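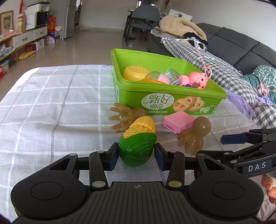 Toy corn held in a gripper over a checked sheet, with a green cookie tub behind.

Household tips: rules for grippers and toy tidying

Every maker of a tidying machine now has a code of good practice. Sturora's runs to 45 pages, and I doubt many of its authors have ever picked a toy out from under a settee. Most of it you can skip. These are the bits I'd keep.

Sort before you start. Hard plastic and squishy toys want different handling, and a grip that suits a corn cob may well mark a soft one. The code calls this "object class awareness". Your gran called it being careful.

Work on a flat sheet, pulled tight. Checks are fine, whatever the Bastetti leaflet says about plain colours. I've yet to see its proof.

Use an open tub with low sides. Old biscuit tubs do well. Put no more than 9 toys in one.

Beads and cords go in last, and all the way in. A cord left over the rim will catch on something.

Keep fingers clear of the pads. If two people are working, agree who moves first. This is the one rule I wouldn't argue with.

Wipe the pads every 5 sessions. Sturora says after each one, but then Sturora sells the wipes.

As for the "home ready" badge, ask what was tested and in whose home. Hulthorpe's was tested on blocks. My house has very few blocks in it.

Page last changed Friday, March 17, 2023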